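4.2 Do outlined tool boards reduce search time?

The claim that hanging tools in the open saves time is repeated so often in the workshop literature that it is rarely tested. Rees and Ruddock put the saving at 15 percent, but their figure comes from self-reports, and people who have just spent a weekend putting up a board are unlikely to say it was wasted. Yeon found a smaller effect, and only for tools used every day.
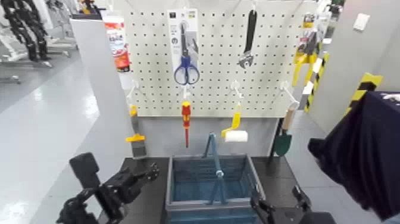 Our own records do not settle the matter. Across 2524 logged retrievals at the Trirngate and Drestis sites, the median search was shorter with boards than with drawers, but most of the gap disappeared once we removed the first week, when users of the drawers were still learning where things were. At Drestis the drawers had no labels, which makes the comparison kinder to the boards than it should be. Dafis (personal communication) suggests that returns matter more than retrievals. We agree in part, though 13 of our 19 participants put tools back on whichever hook was free, and a board used that way is a drawer turned on its side.

A second problem is shape. Long, thin tools hang neatly from one hook. Bulky or cranked ones swing, cover their neighbors, or take up space that the published layouts leave out of their estimates of capacity.

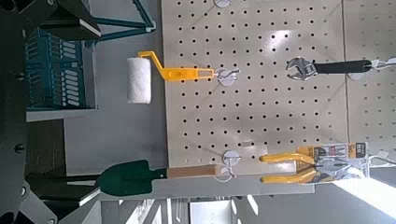
Figure 6. Small paint roller with a yellow handle, hung from a single peg hook.

Jin's capacity formula treats every item as a rectangle with fixed sides. We see little reason to trust it for mixed sets, and we do not use it in the analysis that follows.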